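Tristton open day, the wire and shade workshop
2022-04-21

The Tristton building at Plolora opens to the public twice a year, and I'd missed the January one. Entry was free. Parking was $18 for the day, so I took the bus. 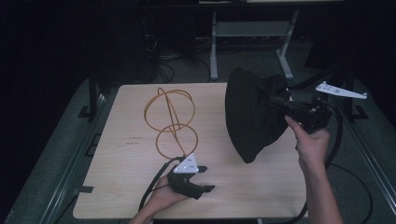 I spent most of the morning upstairs with the wire frames and the cloth covers that go over them. The frames come in several shapes. The one I liked best was orange-yellow, two rings of thin bent rod with a tall loop running up through both. The covers are harder than they look. A soft cone of dark cloth wants to fold in on itself, and the opening has to be held wide while it comes down or it catches on the top of the loop. The wooden tabletops have small notches cut into the sides and sit on grey carpet, which keeps the noise down.

Downstairs is the Marinho store room, with 39 bays of rod and fabric sorted by colour. A sign by the door said 3,741 frames went out last year. You can buy seconds there, cash only. I got a small one with a crooked ring for a lamp at home.

Lunch was at the Lirnmont end of the yard. The soup was fine and the line was long. The toilets are across the courtyard and not well signed.

The afternoon talk on dyeing was full by the time I got there, so book ahead if you want it. The lift was out of order and the stairs are steep. Last entry is at three, and the bus back to the centre leaves from the front gate at ten past each hour.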